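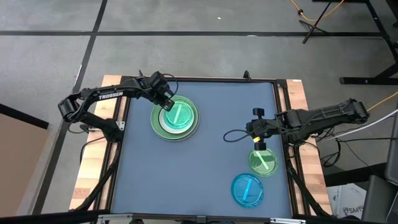 Stacking Dishes, a Gallery

Areti Dimitriou swears that round dishes stack themselves if you start with the widest. I have my doubts. Sizes are easy. Rims are where a pile goes wrong, and no store label tells you much about rims.
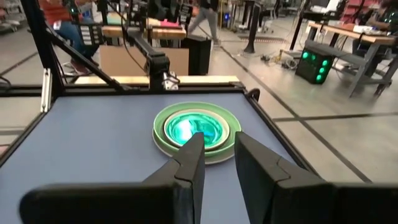 Big plate at the bottom, fine. A smaller dish on top of a wide one always looks neat, which proves very little about a cupboard shelf on a Tuesday morning.

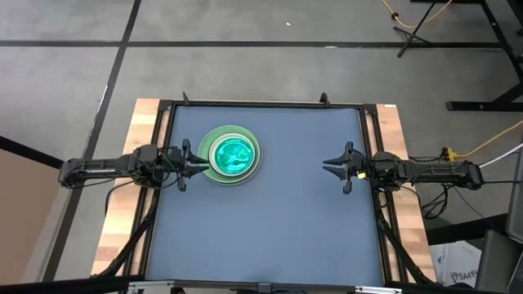 Green on green is supposed to make a set. Maybe. I'd still want to see it with 2 more plates before I cleared a shelf.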